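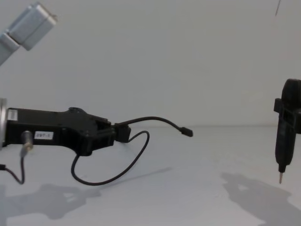
Can a robot learn to handle a loose cable without being programmed for every bend?
It can get a good part of the way, according to a group at Oltau, by watching what its own sensors expected to happen and comparing that with what did.

Cables are a headache for robots. A bolt or a bracket keeps its shape when you pick it up, so a machine that knows where it is also knows where every corner is. A cable sags, twists and swings about, and the end you care about is never quite where it was a second ago. The team at Oltau has spent much of the past year on exactly this problem, and the results it shared in July are really encouraging!

The method is called Bandar. It works with two arms at once, one that holds the cable and one that carries a tool, and it treats the pair as a single machine with a single plan. Most earlier set-ups gave each arm its own instructions and hoped they met in the middle. With Bandar, the arm with the tool is allowed to wait, back off or change its angle depending on how the cable is hanging at that moment.

What makes it clever is how little it tries to know. There's no detailed model of the cable, no table of how stiff it is or how much it weighs. Before each small move the software makes a guess about where the plug will end up. Then it makes the move, looks again, and uses the gap between the guess and the real position to shape the next guess. Each correction is tiny, but they add up quickly, and after a few moves the guesses are close enough to work with.
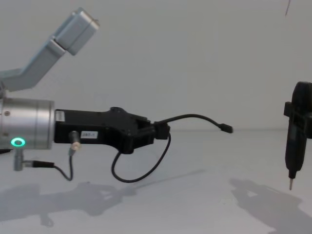
Two arms, one plan: the gripper on the left and a second gripper on the right in the Oltau workspace.

The training data came from people steering the arms by hand, 2174 runs in all. Of those, 1615 were kept. The rest were set aside for dull reasons, mostly a sensor reading that dropped out or an operator who stopped early. Vusumuzi Buthelezi, who leads the work, said he had expected to need far more.

"We had planned to keep recording right through the autumn," he said. "Then we tested what we had, just to see how bad it was, and it was already doing the thing. I made everyone run it again. I thought we'd loaded the wrong file."

The proper test came next: 100 attempts with cables left out of the training set, each one asking the robot to bring the plug to a chosen spot and hold it there while the other arm moved its tool into position. The robot managed nearly all of them. There were 3 failures, and all of them came from the same very springy cable, which kept bouncing after the arm had stopped. The team has since added a short pause before the second look, and is repeating that part of the test now.

It's worth saying what the result doesn't cover. Nothing was plugged into anything in this round, and no screws were driven. The robot had to get the two ends lined up and steady, and that was the whole task. Getting the plug into a socket means pushing, and pushing is where a soft cable likes to buckle. Buthelezi's group wants to tackle that next, with a socket fixed to the table first and a loose one later on.

There is plenty of interest already. Sukix, which builds control cabinets and still wires most of them by hand, has asked to try the method on its own parts, and a second group at the Hutchins laboratory is checking whether it works with a different make of arm.
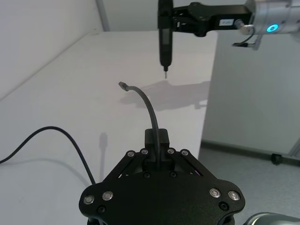

The Hutchins trial matters quite a lot, as it happens, for anyone hoping to use this outside one room. A method that only works on the arms it was taught with is a nice paper and not much else. Early signs are good: the Hutchins group got the software running within an afternoon, and says the first guesses were poor but improved at much the same rate as they did in Oltau.

Both groups will use the same set of cables so that the numbers can be compared fairly. The springy one is included, at Buthelezi's insistence. The software and the 1615 kept runs will be put online once the Hutchins figures are in, along with the discarded runs for anyone who wants to pick through them.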